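The board is finished and I am so happy with it I could put it on the wall!

For anyone who missed the October post, this started when I decided I wanted a practice board. A flat white base, a bunch of blue parts you can fit and take off again, and enough variety that your fingers have to keep changing their minds about what they're doing. I'd seen busy boards for toddlers and thought, why do they get all the fun? I wanted the grown-up version, with pegs and knobs and fiddly little cylinders.

I drew the first layout on the back of a Leka seed catalog during a very long phone call, and it was terrible. Everything was crammed into one corner and you couldn't get a thumb between any two parts. Arben Zupan looked at it and asked where the hand was supposed to go, and I had no answer for him. So the second layout began with me pressing my palm down on the paper and tracing around it, over and over, until the page looked like a turkey craft from kindergarten. That one worked so much better. You need space on the far side of a part as well as the near side, or you end up pinching from above like one of those arcade claws.

Blue was an easy choice. I had most of a spool left over from the Prarkia game night tokens (remember those? I still find them under the couch) and I love how it looks against white. I tried one peg in gray just to see, and it looked like a dentist's office. Blue it is!

The knob took the longest. I wanted it shaped like a gear, with ribs you can really feel, and a narrow peg coming up out of the middle so there's something to pinch as well as something to turn. My first one had ribs so shallow they may as well have been painted on. The second had ribs so sharp that Slavica Trajkovski handed it back to me and said it belonged in a kitchen drawer. Number three was the keeper – chunky, comfortable, and weirdly satisfying to roll across the table when you're supposed to be doing something else.

The little cylinders went much faster, and I got cocky and printed 32 of them in one batch before checking the fit. Every one was too fat. I took 100 grit to a few of them, gave up after an evening, and reprinted the lot with a bit more clearance. The fat ones live in a jar now. If you have any idea what to do with a jar of small blue cylinders, please write to me.

I also went for a clear holder. I was nervous about it, clear parts scratch if you so much as look at them, but having something see-through standing up among all that blue makes the whole board look lighter. Kastriot Nikolaidis over in Brirska talked me into it and I owe him a coffee.
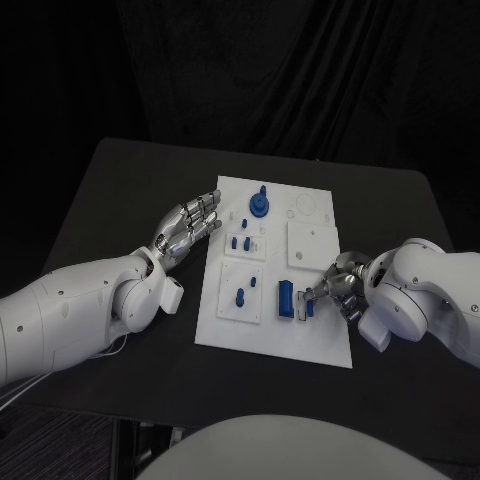
The board out on the gray table, with the gear knob near the top and a cylinder next to the clear holder.

I have it set slightly crooked on the table, by the way, and I've come to prefer it like that. Perfectly square felt like sitting an exam.

A few things I'd change. The lone peg near the knob wants a bit more elbow room, and I'd like rounded corners on the base – I've caught my sleeve on them more than once. I also think the next one should have some color coding, maybe a yellow set, so you could make up little sorting games. Sorin Begović has already asked for a smaller one that fits in a backpack, and I've been sketching that at breakfast for the past week. It might need a lid. It definitely needs a smaller knob, so back to the ribs I go!

I'll put the files up once I've cleaned up the names, half of them are called things like "peg final final 2". If you make one, use whatever color you've got the most of and send me a picture.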